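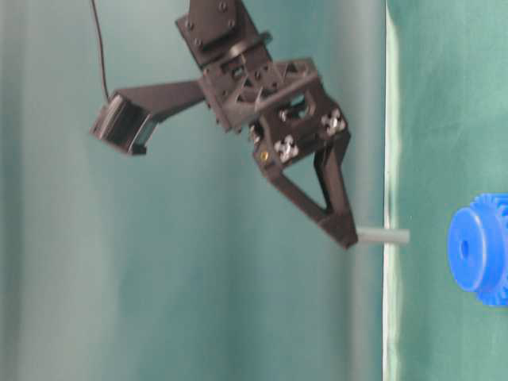

Thin black cable, top left.

July 30, 2020

Ok quick one because I have to be out of the house in 22 minutes and I promised myself I'd post something this week.

Cables. The drawer. You have one too.

Ours is the bottom drawer in the hallway thing, and as of last night it no longer closes. Been heading that way since April when we were all home and everybody's chargers ended up in one place. Then the Juklow lamp came with two spare cords (why two??) and that was it. Drawer stuck open a hand's width, I walked into it in the dark, big bruise, very good word said very loudly.

So tonight I dumped the lot on the bed. Pulled out 56 cords. I wrote it down on the back of an envelope because I knew I'd be told I was exaggerating. 56! In a two bedroom apartment.

What was in there, in no order:

Phone cords for phones we don't have. The flat wide ones from before, then the small ones, then the other small ones.

A printer cable still in the twist tie. We have never owned a printer in this apartment. I print at the library on Bindale Street, or did till it closed, and now I just don't print.

Black power bricks with no name on them. These are the worst. What are they for. Can't throw them out, the minute you do the thing they belong to shows up in a closet and it's dead forever.

The long white extension from the Zirncombe place, the one with the paint on it. Keeping that. Don't ask.

One headphone cord, just the cord, no headphones on it.

My system, if you want to call it that. Plug it into the thing. If there's no thing, it goes in the bag. If I think there might be a thing, it goes in a second bag and the second bag has a date on it and if nobody's asked by Christmas, gone. I did the same with the kitchen gadgets and I've missed exactly one (the egg slicer, and only a little).

For the ones that stay: loop it loose, over your hand, not around your elbow like my dad does. Elbow makes it twist. Then a strip of that hook and loop tape, and a bit of masking tape folded over the end with what it is. Write what it IS. Last time I wrote "good one" on about half of them which was no help to anyone.

Bought the tape from Nakamura, the hardware place by the bus stop, 50 strips in a pack. They're doing pickup at the door still, you shout your order through the gap and they bring it out. Slow but fine. Don't get the zip ties, I did that two years ago and had to cut every single one off with the kitchen scissors and nicked a perfectly good laptop charger in the procces.

The bag of dead ones is by the front door. The recycling center takes cords but you have to book a slot now, and the site kept logging me out, so I'll try again in the morning. If anyone knows a place that takes them without booking, comments please.

Drawer closes. Closes with room left over, which is dangerous. Already caught somebody putting batteries in it.

Still to do: behind the TV. I looked back there with a flashlight and just put the flashlight away again. Might be a whole weekend that one. Might need to move the couch and I am not moving the couch in this heat, it was 88 in the living room at dinner with the fan going.

Ok shoes, keys, mask, gone. Tomato post next week, I havent forgotten.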